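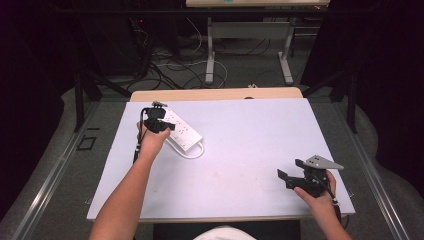

How Does a Robot Learn to Use Its Hands?
Learning Pages for Young Readers, Dandico Science Education

When you were very small, you did not know how to hold a spoon. You watched other people do it, and then you tried many times. A robot can learn in a similar way. Before it can try, however, it needs examples, and people have to make them.

What is an example?

An example is a record of one job, done once from start to finish. The job may be very simple, such as picking up a cord and putting it down in a different spot. The record has two main parts. The first is video, which holds what could be seen while the job was being done. The second is movement, which tells the computer where the gripper went and how far it was open at each moment.

A gripper is a tool that does the work of a hand. Most grippers have two fingers that open and close. At the Dandico learning laboratory in Dundcombe, people hold a gripper in each hand and do the job themselves. The robot is not needed for this part of the work. It will study the examples later.

Why do people use grippers for this?

Your hand has four fingers and a thumb, and it can bend in many ways. A robot with a two-fingered gripper cannot copy all of that. If a person works with a gripper too, the movements are ones the robot will be able to make.

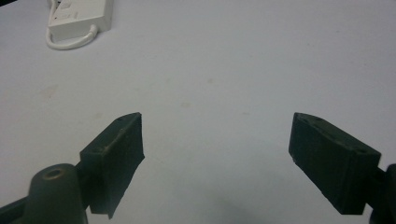

A small camera may also ride on the gripper and point toward the fingers. It records the job from very close, so the computer can learn what a table or a cord looks like just before the fingers reach it. A camera placed higher up can record both arms together.

How many examples are needed?

One example is never enough. For a project named Flunberg, the laboratory set out to record 400 examples of a single job. By the end of November it had 112. A second job, which uses both hands, will need 930.

The examples must also be a little different from one another. People move the objects, turn them, or begin from the other side of the table. If every example were the same, the robot might learn only one position — and be lost as soon as something was moved.

What happens to mistakes?

Each record is checked before it is used. Some are set aside, for instance when the video stops too soon. A dropped object does not always spoil an example. If the person picks it up again and finishes the job, the robot can learn how to do that as well.

Words to know

Gripper: a tool that holds things, used in place of a hand.
Record: information that is saved so it can be studied later.
Training: the time when a computer studies many examples.

Page last reviewed 2 December 2024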